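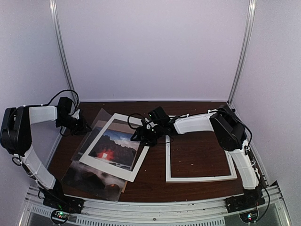
Fig. 6. Work table with prints stacked left of centre.

6. Fitting a print into the Wadero frame

6.1 Before you start

Read section 5 (Unpacking) first. The steps below apply to the Wadero with hardboard back, in both the 700 and 900 sizes. For the glazed Pusow version, see the separate sheet.

Work on a flat, clean table that is larger than the frame on every side. Wipe the surface and let it dry. Grit left under the moulding will mark the finish.

CAUTION: Do not stack other items on the frame or on the loose backing panel.

6.2 Removing the backing panel

1. Lay the frame face down on the table.
2. Bend the metal tabs upright with a blunt tool. Do not bend them further than upright – they weaken each time they are moved.
3. Lift the panel at the short side and draw it clear of the frame.
4. Place the panel to one side, smooth face up.

Note: A tight panel can be eased out by pressing lightly on the moulding next to the corner. Do not lever against the inner edge of the frame.

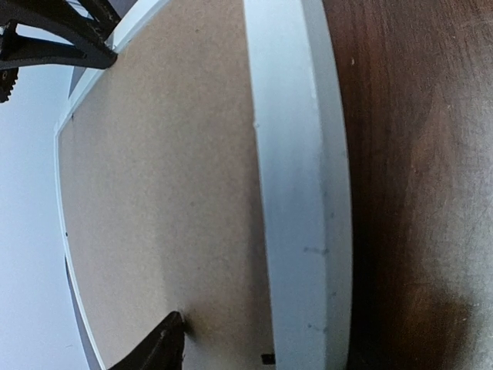

6.3 Checking the panel and moulding

The hardboard has a speckled, slightly fibrous surface. Variation in colour across the panel is normal and does not affect the fit. Check that the corners are square and that no fibres stand proud of the edge. Loose fibres can be removed with fine abrasive paper, used outdoors or away from the prints.

Remove smudges from white moulding with a soft cloth, slightly damp. Do not use solvent. Small nicks can be filled with the Selto touch-up stick, applied in 2 thin coats. Allow the first coat to harden before applying the second.

6.4 Inserting the print

1. Take one print from the stack, holding it by opposite edges.
2. Lay the print face down in the frame and check the margins from the front.
3. Replace the backing panel, smooth face towards the print.
4. Press the tabs flat, working from the middle of each side to the corners.

CAUTION: If the panel does not sit level, take it out and start again from step 2. Forcing the tabs will crease the print.

Replacement panels and tabs are supplied by Jasińska. Quote the frame size when ordering.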